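Detention Time Is a Cost, and Shippers Should Be Made to See It

Opinion
7/12/18
By Marleny Lozano, Director of Carrier Policy, Pavaseck Freight Association

The record rates of this year have been good for hauliers, and our members make no apology for them. Capacity has been tight since March, contract loads have been turned down in numbers not seen for some years, and those who own trailers have been able to choose their customers. It is a poor moment, one might think, to raise a complaint about waiting at the loading dock. It is in fact the best moment the industry is likely to have. When rates fall again, and they will, the haulier who asks to be paid for four hours in a yard will be told that another firm is willing to wait for nothing.

The association surveyed its members in the spring. We received usable returns covering 3,811 deliveries, of which 3,768 gave both an arrival time and a departure time. The average wait beyond the agreed free period was 104 minutes. Those figures cover general dry freight and refrigerated work together. Refrigerated loads fared worse, and grocery distribution centres fared worst of all, a finding that will surprise no driver who has delivered to one.

A wait of that length does more harm than its bare number suggests. A driver's working day is limited by law, and the clock does not stop while a trailer stands at the door. The second delivery of the day is put back, or given to someone else, or lost. The driver who is paid by the mile earns nothing during the delay, and the driver who is paid by the hour is being paid by the wrong party. The cost is then spread quietly across every other customer on the haulier's books, including those who load promptly and have done nothing to deserve it.

It is often said in reply that detention charges already exist. They do, on paper. Most contracts allow two free hours and a modest hourly sum after that. What the contracts seldom settle is whose record of arrival is to be believed. At many sites the time of arrival is the time at which the receiver's clerk chooses to enter it, and a driver held in a queue outside the gate has, for the purposes of the invoice, not arrived. Claims are sent in, queried, sent in again and written off. Several of our smaller members have told us that they no longer submit them at all.

Randa Nseir, who runs a fleet of 50 tractors out of Latetby, put the matter to our spring meeting in terms I cannot improve upon. Her firm, she said, was extending free warehousing to companies far larger than itself, and would be refused the same favour if it asked. She has since begun to decline work at two named sites, whatever the rate on offer. Other operators have followed her, and we regard that as a proper use of a strong market.

The association does not hold that every delay is the fault of the receiver. Hauliers miss appointments. Dispatchers accept two bookings that could not both be kept. Some of our own members are slow to send paperwork, and a load that reaches the gate without a valid reference number will be turned aside with good reason. A fair system must charge lateness on both sides, and we have said so in our draft terms, to the displeasure of part of our membership.

Those terms are simple enough. The free period should begin at the appointment time, or at the time the vehicle reaches the site boundary if that is later. The position of the vehicle should be taken from the tracking unit that nearly every tractor now carries, and both parties should have sight of it. The hourly charge should be set at a level that reflects the true cost of a standing vehicle and driver, and it should be paid with the freight invoice, without a separate claim. A haulier who arrives late should forfeit the free period in proportion.

Two shippers have agreed to trial the terms on their regional lanes. Karkum, which moves household goods, has applied them since March at its main depot. Contreras, a produce shipper, will begin when the present harvest contracts expire. It is too early to publish results from Karkum, and I shall not anticipate them. I will say only that the depot has altered its booking slots for the first time in many years, and that it did so before the first charge fell due.

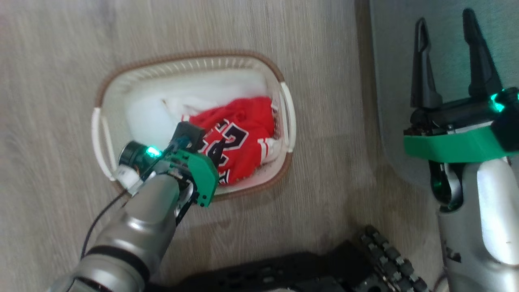
Will higher detention charges simply be passed on to the customer in the freight rate?

The cost is in the rate already, where it is shared by prompt and slow sites alike. A separate charge moves it to the sites that cause it and gives hauliers room to quote a lower rate to those that do not.

There remains the argument that the matter should be left to regulation. The association has some sympathy with it, particularly as regards safety. A driver who has lost half a day in a yard is under pressure to make up the time, and no one who shares the road with him benefits. Yet rules of that kind take years to write and are commonly weakened before they take effect. A contract can be changed at the next renewal.

We therefore ask members to place the draft terms before their customers during the coming round of bids, and to do so before the rate is agreed. We ask the larger fleets in particular to take the lead. They have the tracking data, the legal staff and the volume to be heard, and the terms they accept tend to become the terms that everyone else is offered. Copies of the draft may be had from the association's office, together with the full survey tables. Comments from shippers and receivers are welcome and will be put before the policy group in March.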